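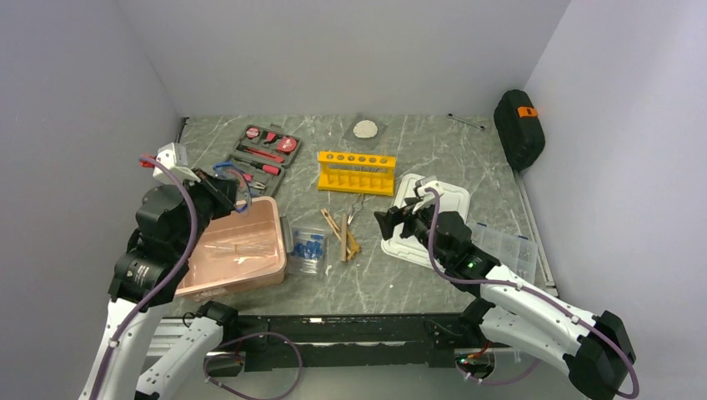 **Cable rules for two-arm cells, what do you actualy enforce?**

**wukgate_zoi:** Writing up shop rules for our two-arm tables. Draft so far:

- cable on the outside of the arm, loop at the wrist
- nothing dangling below the front rail
- reinspect every 500 cycles
- tool case closed before power on

Purple cable on ours goes outside all the way to the base. Short piece still hangs under the rail on the left, want that gone. What else?

**silley_arms:** 500 is overkill. We do 2,000 and log it.

**ssugiyama:** Disagree. 2,000 is fine if your wrist loop is generous. Ours wasnt, lost a cable at 677 past the check. So 2,677 total. Now we do 500, takes two minutes.

**silley_arms:** one cable tho

**ssugiyama:** One cable and an afternoon.

**vrettos_b:** Closed case rule is silly if the task IS the tools. Zoi has pliers and a screwdriver in an open case, arm reaching right by it. Write "lid state per task sheet" instead.

**wukgate_zoi:** ok fair. Changing that one.

**vrettos_b:** Also cover that little board under the rail. Anything dropped off the front edge could land on it

> nothing dangling below the front rail

**silley_arms:** +1 on this. Zip tie it, done. First 100 cycles at low speed after any rerouting, we do that at Nulico too

**wukgate_zoi:** Adding both. Keeping 500 for now, will revisit in May. - Zoi Stefanou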